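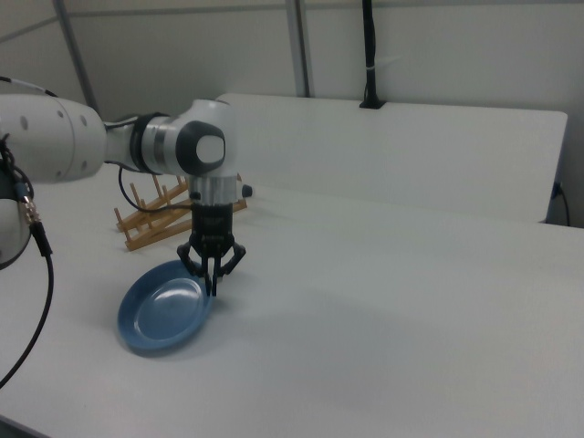

Lab 4: Comparing Two-Finger Grippers on the Plate Task

Handout for section B. Read this before you come to the lab. Instructor: Maarja Laur. Lab assistants: Jairo Lozano and Kristof Jansen.

Purpose

You will run one task with two sets of fingertips and two closing speeds, then decide which combination you would keep. The task is to take a plate that is lying flat, turn it, and set it in the rack. Pick and place are scored separately. A run with a good pick and a bad place is still useful data, so write it down.

Terms used in this handout

Rim grasp: one finger goes inside the rim and one outside. The fingers close across the edge of the plate.

Approach height: the distance from the fingertips to the tabletop at the moment the fingers begin to close.

Slip: any turning of the plate between the fingers after they have closed. Small slips count.

Release clearance: how far the fingers open before the arm backs away.

Setup

1. Check that the fingertips are screwed down. Kilton tips go first, Pärn tips second.
2. Load the Trallside controller profile for your bench. Do not edit the shared copy.
3. Move the arm by hand through the full path once and watch the cable at the elbow. If it pulls tight at any point, call Kristof.
4. Set the force limit to 40 and leave it there for the whole lab. Changes to force come in Lab 5.

Part 1. Picking

Start with the approach height. Too low and the tips press on the table, and the controller stops with a contact fault. Too high and they close on the top of the rim, where there is little to hold. Lower the arm in small steps until you get three clean picks in a row, then record the height. Repeat for the other tips. Expect the two heights to differ, as the Pärn tips are longer.

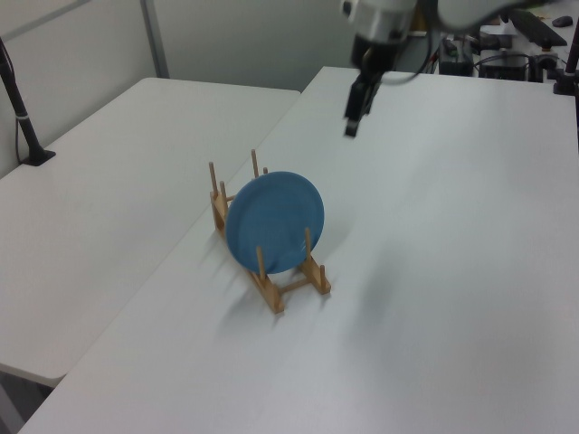
Part 2. Placing

Most failed runs in this lab fail at release. The plate has to be low enough in the rack to carry its own weight before the fingers open, and the fingers have to open wide enough to clear the rim on the way out. A good final position has the plate upright with a slight tilt, leaning on the rear pegs, with a peg in front of its lower half. Score that as 2. If the plate is in the rack but resting on only one peg, score 1. Anything else is 0. Wait until the arm has backed away before you score.

Logging

Log every run, including faults. Each team's file should hold up to 200 rows. Use the column names from the Tritoso template exactly, or the plotting script will skip your data. Put the fingertip set in the first column and the closing speed in the second.

Questions to cover in your write-up

Which fingertips slipped more, and at which speed?
Did the better picking setup also place better?
What would you change first if the plate were heavier?

Write-ups are due 12/28/21. Send them to Jairo.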